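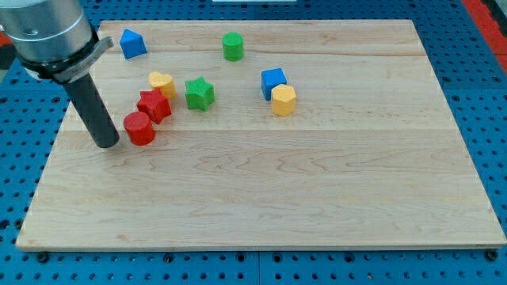
From: Yolanda Benavides
To: parents-list
Date: 6th April
Subject: Re: Bus change and the late start at Gurska

Marisol, thanks for writing this up. I was at the same meeting and have a few things to add below your points.

Marisol Delacroix wrote:
> The district wants Gurska Middle to start 60 minutes later next
> school year. Elon Elementary would stay where it is. They say
> they can run both schools with the same buses if the Kowalczyk
> Road stop is dropped. Does anyone know how many kids use that
> stop, and whether the after-school program moves too?

I asked the transportation office about the stop. They would not give me a number for Kowalczyk Road alone, only that Route 302 is the one affected. Kids who board there now would walk to the stop by the library. That is a long walk for a sixth grader in February, and there is no sidewalk on the north side until you get past the church.

The after-school program does move. It would start at the new dismissal time and still close at the same hour, so families would get an hour less for the same fee. The fee is $600 a semester now. I asked if it would be lowered and was told that is a separate budget item.

On the morning side, the building would open early for kids whose parents have to be at work. Breakfast would be served, but the library would stay locked. I think that needs to be in writing before anyone votes on it.

One correction to what went around last week – the high school is not part of this. Vistar Academy runs its own schedule under its charter and has not asked to change it. If you have a child there and another at Gurska, you would be doing two drop-offs.

I am not against the later start. My son is half asleep through first period and his math grade shows it. But I would like the bus question settled first.

Written comments go to the front office at Gurska, on paper or by email. Please put your child's grade and bus stop on them. Marisol, could you repost the draft schedule? The link in your first message asks me for a password.

Yolanda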